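Projektbericht: Getrennte Erfassung von Einwegbechern und Restabfall in Seminarräumen

Studentisches Projekt im Modul Nachhaltiges Gebäudemanagement
Projektpartner: Hausverwaltung Millik, Reinigungsdienst Uysal

1. Ausgangslage

Das Seminargebäude Millik wird während der Vorlesungszeit durchgehend von Studierenden, Lehrenden und externen Gruppen genutzt. Die Abfallentsorgung folgte bis zum Beginn des Projekts einem einheitlichen Schema: In jedem Raum stand ein Restabfallbehälter, der am frühen Abend durch den Reinigungsdienst Uysal geleert wurde. Eine Trennung nach Fraktionen fand nur im Foyer statt. In den Räumen selbst gelangten Papier, Getränkebecher und Verpackungen in denselben Beutel.

Aus Sicht der Hausverwaltung war dieser Zustand unbefriedigend. Die Entsorgungskosten richten sich nach dem Volumen des Restabfalls, und ungestapelte Becher beanspruchen im Verhältnis zu ihrem Gewicht viel Platz. Die Projektgruppe erhielt daher den Auftrag, ein Verfahren zu entwickeln, das ohne bauliche Eingriffe auskommt und den Arbeitsaufwand des Reinigungsdienstes nicht erhöht.
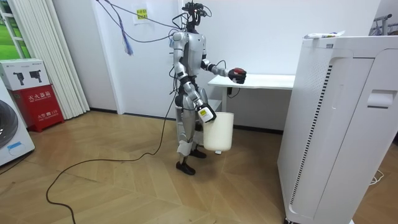 2. Zielsetzung und Abgrenzung

Ziel des Projekts war die Beantwortung von zwei Fragen. Erstens sollte geklärt werden, welchen Anteil Einwegbecher am Abfallvolumen der Seminarräume haben. Zweitens war zu prüfen, ob eine getrennte Sammlung unmittelbar im Raum von den Nutzenden angenommen wird. Nicht untersucht wurden die Küche, die Verwaltungsbüros sowie die Sanitärbereiche. Ebenfalls ausgeklammert blieb die Einführung eines Pfandsystems, über die im Haus bereits an anderer Stelle beraten wird.

3. Vorgehen

Die Erhebung umfasste 12 Räume und erstreckte sich über 10 Wochen, beginnend im Februar. In der ersten Phase wurde der Bestand ohne jede Veränderung erfasst. Die Projektgruppe übernahm dazu die gefüllten Beutel nach der regulären Leerung, sortierte den Inhalt im Lagerraum und bestimmte das Volumen der einzelnen Fraktionen mit Messbehältern. In der zweiten Phase erhielt die Hälfte der Räume zusätzlich einen Sammelbehälter für Becher der Reihe Peto. Die übrigen Räume dienten als Vergleichsgruppe.

Die Zuordnung der Räume erfolgte nach Größe und Auslastung, damit beide Gruppen vergleichbar blieben. Hinweisschilder wurden bewusst knapp gehalten und nur am Behälter selbst angebracht. Auf Ansprachen in den Lehrveranstaltungen wurde verzichtet – die Annahme des Angebots sollte möglichst unbeeinflusst bleiben.

Zur Dokumentation diente ein Erfassungsbogen, der nach jeder Leerung ausgefüllt und anschließend in die Tabellenvorlage Bevus übertragen wurde. Unvollständige Bögen wurden gekennzeichnet und bei der Auswertung nicht berücksichtigt. Insgesamt betraf dies 19 Bögen, überwiegend aus der Anfangszeit, als die Abläufe noch nicht eingespielt waren.

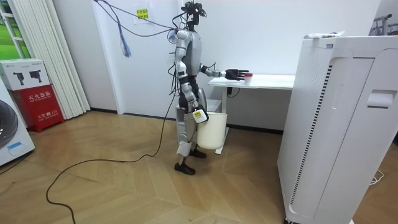
4. Ergebnisse der Bestandsaufnahme

Die Sortierung ergab, dass Becher in allen untersuchten Räumen einen erheblichen Teil des Volumens ausmachten. Besonders hoch war der Anteil dort, wo Veranstaltungen unmittelbar nach der Mittagspause stattfanden. Auffällig war außerdem, dass viele Becher gar nicht erst in den Abfall gelangten. Ein kleiner rot-weißer Becher, der wie hier auf dem Tisch steht, während der schlichte weiße Eimer ein Stück davon entfernt ist, entspricht dem in den Bögen häufig vermerkten Fall. Für den Reinigungsdienst bedeutet dies zusätzliche Wege, die in der bisherigen Zeitkalkulation nicht enthalten sind.

Zwischen großen und kleinen Räumen bestanden deutliche Unterschiede. In kleinen Räumen wurde der Behälter beim Hinausgehen häufiger genutzt, vermutlich weil er von allen Plätzen aus sichtbar ist. In den großen Räumen hing die Nutzung stark vom Standort ab. Behälter neben der Tür wurden besser angenommen als solche an der Fensterseite.

5. Ergebnisse der zweiten Phase

In den Räumen mit zusätzlichem Sammelbehälter sank das Volumen des Restabfalls gegenüber der Vergleichsgruppe. Der Rückgang setzte nicht sofort ein, sondern erst nach einer Eingewöhnungszeit. Fehlwürfe kamen vor, meist in Form von Servietten und Getränkeresten. Letztere führten zu Verunreinigungen der Behälter und wurden vom Reinigungsdienst als wichtigster Kritikpunkt genannt.

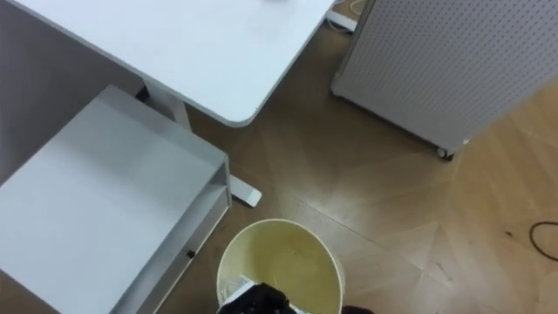 Der Zeitaufwand je Raum veränderte sich nach Angaben des Reinigungsdienstes kaum. Die gestapelten Becher ließen sich in einem Griff entnehmen, dafür mussten die Sammelbehälter gelegentlich ausgespült werden. Eine Ausgießmöglichkeit für Getränkereste war in den Räumen nicht vorhanden und konnte im Projektzeitraum auch nicht geschaffen werden.

6. Empfehlungen

Die Projektgruppe empfiehlt, die Sammelbehälter zunächst in allen kleinen Seminarräumen aufzustellen und den Standort neben der Tür verbindlich festzulegen. Für die großen Räume wird ein weiterer Versuch mit jeweils 2 Behältern vorgeschlagen. Im Foyer sollte eine Ausgießstation eingerichtet werden. Die Erfassungsbögen und die Tabellenvorlage wurden der Hausverwaltung Millik zur weiteren Verwendung übergeben.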